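Surstead court case – plea deal thread

marlpit54
The driver in the Surstead warehouse fire case changed his plea this morning. Guilty to arson, and the fraud charge is dropped. Sentencing is in April.
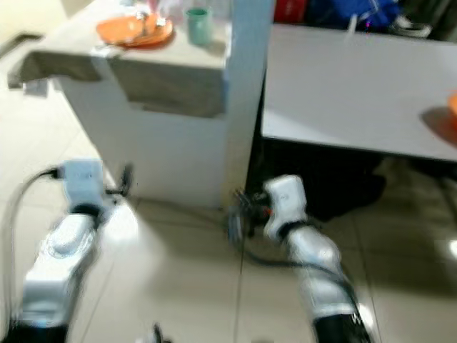
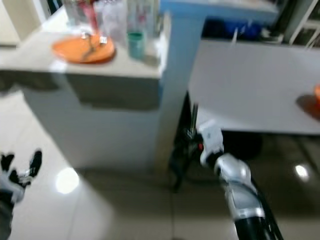

Orange plate and a cup on the counter, both pictures.

tollgate_k
Dropped, or left on file? They are different things. Left on file means it can come back with the court's permission.

marlpit54
Left on file, sorry. The clerk read it out quickly.

hensby
Either way it's a soft deal. Toledex lost 383 pallets and 80 people were sent home without pay. He'll be out before the insurance is settled.

tollgate_k
You don't know that. The judge hasn't said anything about length yet, and arson can carry life.

hensby
Can, but won't. The last one at Ghorbani's yard got a suspended sentence and a 1,000 pound fine.

marlpit54
That was a skip fire – no building involved.

hensby
Fair enough. I still think they should have tried the fraud.

Comments (3)

Pennywell: Is the road behind the unit open again?

oldferry: Yes, one lane, as far as the Tulum cafe.

R_stokes: Agree with tollgate, wait for the sentence.

54 shares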